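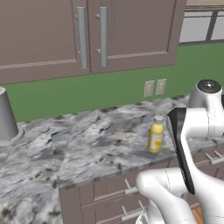
When should a simulated pick be scored as a success?

When the object has been lifted clear of its support and held for the time written in the test plan. Finger contact by itself is scored as contact.

Forums > Manipulation > Simulation and Test > Scoring Rules

Print this thread | E-mail this thread

Filed under: evaluation, grasping, acceptance criteria, house rules

kestrel_mm
Sun 16 May

The question and answer at the top are the wording I want to put in the Germont test guide. Draft rules for countertop picks, comments wanted:

1. Lift height is 30 mm, measured from the lowest point of the object to the counter surface.
2. Hold time is two seconds with no contact between the object and anything except the fingers.
3. Any arm link touching a cabinet front, handle or counter edge is a fault, even if the pick succeeds.
4. A batch is 400 trials. No trial is dropped after the fact. A solver blow-up is logged as "invalid" and reported in its own column.
5. The start pose and the object pose are written to the log before the first joint command.

Rule 3 is the one I expect trouble over.

offset_frame

Rule 3 is too strict as written. A link that grazes a drawer pull at low speed would pass on our hardware line at Orkano. You are failing runs that a real cell would accept. I'd set a force limit and count anything under it as a warning.

kestrel_mm

Contact force in the simulator depends on the stiffness settings and the time step. I can move a graze across your limit by changing either one. Contact yes/no is less sensitive, which is why I picked it.

offset_frame

It is less sensitive and it also throws away information. Log the peak force and let the reader decide. Two teams with different collision meshes will disagree on yes/no as well. A convex hull around a bar handle fills in the gap behind the bar.

pallas_b

Agree on the meshes. We had a batch in March where most of the faults were against handle hulls. Seed 1804 reproduced it every time. With the handles decomposed properly the faults went away and the pick rate stayed the same. Please add a rule that the collision meshes ship with the results.

On clearance generally: with an object near the front of the counter, the hand can have plenty of room while a lower link is still over the drawers. Clearance has to be checked for the whole chain.
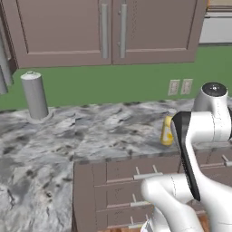

Gripper beside the yellow container; lower link in front of the drawer fronts.

kestrel_mm

Added as rule 6: collision meshes and contact parameters are archived with the batch. I'll also change rule 3 so that peak force is logged next to the fault. It stays a fault.

offset_frame

Then we still disagree, but I can work with the log.

Separate point. Rule 2 says nothing about where on the object the fingers are allowed to close. A bottle held by the neck and a bottle held by the body are different grasps, and policies tend to favor one. If you pool them, the success rate tells me very little about either.

tare_weight

Disagree with splitting them. The task is "pick up the bottle." If the customer doesn't care where it is held, the score shouldn't either. Splitting also leaves you with small groups and wide error bars.

pallas_b

Keep one score and tag the grasp region. The tag costs nothing if you read the finger contact points at closure. We use neck, shoulder, body and other — the Sivar scripts already write those four.
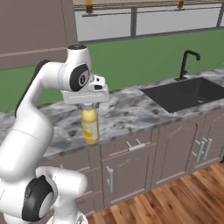 Region tag: neck. Bottle upright at closure.

tare_weight

Tagging is fine. I would still keep it out of the headline number.

offset_frame

Fine by me, provided the tag is a required field. Optional fields come back empty. The Marín batches have a notes column and I have yet to see a note in it.

kestrel_mm

Required, then. Rule 7: grasp region is recorded at closure from contact points, using the four values above. The headline rate stays pooled, and the table under it gives the rate per region.

Still open: whether an upright object has to stay upright during the hold. I lean toward a tilt limit for open containers only. If you have a number for the limit, post it with the method you used to get it.

pallas_b

No number from me. We measure tilt from the object frame, so check that the frame's z axis lines up with the bottle axis before you compare anything. Ours didn't on two of the assets.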